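Last updated 1 Aug 2019

# Cleaning a marble vanity and basin

Marble marks easily, and most of the damage comes from the wrong cleaner. Keep vinegar, lemon and limescale sprays well away from it.

You will need:

- 450 ml warm water in a bowl
- a few drops of Primum stone soap, or any pH-neutral washing-up liquid
- two soft cloths
- a dry towel

## Washing the stone

1. Clear everything off the top and wipe up loose grit with a dry cloth. Grit scratches.
2. Mix the soap into the water. Wring the first cloth out until it is just damp.
3. Start at the back behind the tap and work forwards. Do the basin last, corners included. Square basins hold soap scum where the sides meet the floor.
4. Rinse with clean water and the second cloth. Soap left behind dries to a dull film.
5. Dry the lot with the towel. Don't leave it to air-dry in a hard water area.

## The tap

Use the same soapy cloth on chrome, then buff it dry. If there is scale round the base, soften it with a cloth soaked in hot water and rub it off with your fingers. Descaler will run on to the marble.

## Sealing

Put a drop of water on the top and leave it for 8 minutes. If the stone has gone darker underneath, it needs resealing. 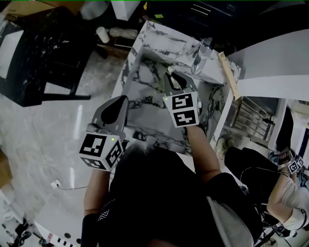

*Photo: Kelemham Bathrooms*

On veined marble, do the water test on a white patch, where a darker spot shows up best.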